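**Cemau's sorting cell is back at work, mostly**

Oct 24, 2025 – The parts-sorting cell at Cemau is running again after eight days of sulking. The trouble began when its robot hand started closing a little short of whatever it had been asked to pick up, with every sign of confidence.

Delasico, the firm that looks after the cell, first blamed the software. The software was reinstalled. The hand went on grasping air 57 times out of 60, and the blame moved to a calibration file that hadn't been touched since August.

Setting the thing straight is slow, low-tech work. The hand is brought down over a textured mat, one posture at a time, and its position is checked against parts whose place is already known: hex nuts, a gear, a plate. Then a number gets changed and it all happens again.

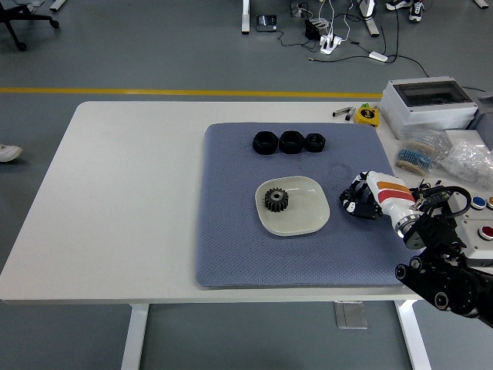
A full round takes five hours if the arm behaves. Tovar, which sold Cemau the cell, had described the job in its brochure as "a quick check." The brochure has since been pinned up in the break room, where it is widely read.

The final fix was a wrist offset entered with the wrong sign. Delasico has corrected it and put a copy of the new file somewhere it can be found, a step the old procedure left to the imagination.

Picking is now reliable on nuts and gears. Washers are still a matter of opinion – the cell has one and the staff have another – and will go on being sorted by hand until the next visit. A second cell, at the Rirov site, uses the same calibration file and is due for a look next.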